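Search this site: type a word and press enter

How Do Grown-Ups Choose a Robot Arm?

By the Uketti children's page team, 20 April 2023

Have you ever saved your pocket money for something special, counted it twice, and then found out that you needed batteries too? Buying a robot arm is a lot like that, only with a bigger piggy bank! Let's pretend we are helping the kitchen at Faserthorpe, where the cooks would like an arm to move fruit and vegetables onto plates.

The first thing to ask is what the job is. An arm that lifts a strawberry needs a gentle touch, and an arm that lifts a sack of potatoes needs a great deal of muscle, and those are very different shopping trips. So before anybody spends a penny, the planners often try the job on a computer, with a make-believe arm at a make-believe table.

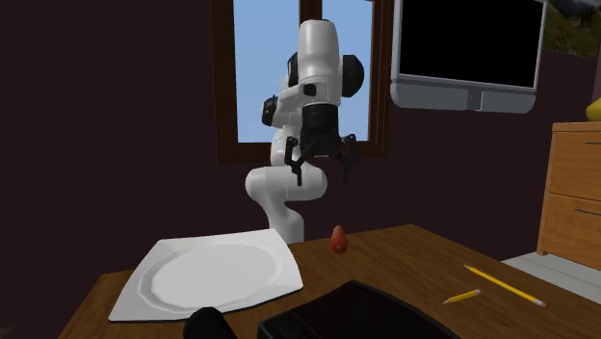 Trying things out this way costs much less than buying the wrong machine. At Faserthorpe the planners ran their pretend job 60 times, and they changed the plan 2 times before they were happy — it's a bit like drawing your treehouse on paper before you ask for the wood.

Next comes the gripper, the part that does the holding. Grippers are often sold separately from the arm (just like those batteries!), so they need their own line in the budget. A gripper with two fingers can close on something long and rounded from both sides, and the planners have to check that the fingers open wide enough for the fattest vegetable on the list.

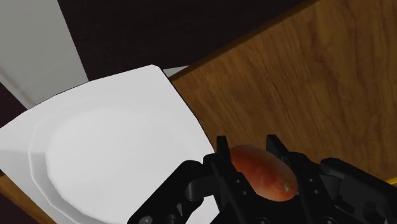
What Else Goes on the List?

Quite a lot, I'm afraid. Faserthorpe got a price from a shop called Clisileo and another from Echeverría, and then set aside 1000 dollars more for spare parts, lessons for the cooks, and a sturdy table. They hope to have everything ready by December.

Now try it yourself. Pick a chore at home, write down everything a robot helper would need to do it, and see how long your list gets — mine went over the page.

Contact us | © 2023 Uketti | Back to top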